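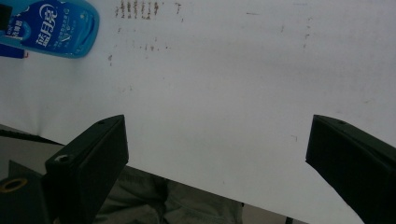
3. Building and Using the Hand-Held Gripper

3.1 Hardware

Figure 1 gives the view recorded by the tool's own camera over a white work surface, with both fingers open and a bottle of Blue Moon laundry detergent at the upper left. All demonstrations reported in this paper share this viewpoint. The camera is fixed to the tool body and moves with it, so the fingers keep nearly the same place in the image while the objects and the background shift.

The tool, which we call Traletti, was built in the Brellstead shared workshop over the winter, with the first working version finished in December. The fingers are printed parts, finished in matte black to limit glare. Each finger is held to its carriage by a countersunk screw and can be replaced without opening the body. The two carriages run on a common rail and are coupled by a rack and pinion, which keeps the opening centered under the camera. A trigger closes the fingers and a return spring opens them. There is no motor in the hand-held version.

Early fingers were printed flat on the bed and split along the layers when the trigger was squeezed hard. Turning the part on its side during printing removed this fault at the cost of a longer print and more support material. We also thickened the root of each finger and rounded the inside corner. The tips were left blunt. A narrower tip was tried and picked up thin items more easily, but it bent under load and made the recorded opening unreliable.

Finger opening is measured with a magnetic encoder on the pinion shaft. The reading is taken at 20 Hz and stored with the nearest camera image. Backlash in the printed rack was the main source of error. It was reduced by a light preload spring, and the remaining offset was corrected with a two-point calibration - fully closed and fully open - at the start of each session.

3.2 Work Area

Recording was done at home and in the workshop, using whatever table was free. We made no attempt to match the surfaces or to keep them clean between sessions. In Figure 1 the white surface carries faint creases and smudges, with a loose row of brownish-red stains near the top and smaller brown specks below it. Marks of this kind matter to the method for two reasons. They give the visual tracker fixed points on a surface that otherwise has few, and they are also a possible source of error for the object detector, which in an early version reported small dark specks as parts to be picked up.

The second problem was handled by setting a minimum region size and by requiring a detection to persist across 14 consecutive images before it was accepted. The size limit alone was not enough. When the tool was brought close to the table, a small stain could cover as many pixels as a real screw seen from farther away. Scaling the limit by the estimated camera height fixed most of these cases.

Lighting was not controlled either. Figure 1 is dim, with a slight green cast, and the white surface shades to a cooler gray toward the right. Automatic white balance was turned off after the first trials, in which the color of the whole image changed whenever a bright object entered the view. Exposure was left automatic within fixed limits. Saturated colors such as the blue of the bottle remained easy to separate from the background under these settings. Dark objects near the black fingers did not, and the segmentation step therefore uses a fixed mask over the finger region.

3.3 Recording Procedure

Two operators, Trí Diệp and Veerle Vanhove, recorded all demonstrations. Each session began with the calibration described above, followed by a slow sweep of the table to start the tracker. The operator then carried out the task at a natural pace, working seated or standing as preferred. Parts of the operator's clothing can enter the lower part of the image when the tool is held close to the body, as with the gray-green fabric in Figure 1. These regions were not removed from the training data.

A total of 1,196 demonstrations were kept. Recordings were dropped if the tracker lost its position for more than half a second or if the encoder reading jumped. Most tracker failures came from moving the tool quickly over plain surfaces at close range. Asking the operators to pause briefly before each grasp lowered the failure rate, but it also put a visible hesitation into the learned motion, and the instruction was withdrawn.

Tracker output was smoothed and resampled to the encoder rate by a script named Flirkivach, run on a desktop computer in the workshop. Processing one session took some 24 minutes. The script writes position, orientation and finger opening to a single table, and flags any gap it has filled so that the training code can skip it. Gaps at the end of a recording are trimmed - the tool is usually being set down at that point and the motion is of no use.

The version of the finger parts used for all results in Section 4 was fixed on 24 May 2018. Later changes to the trigger linkage do not affect the recorded quantities.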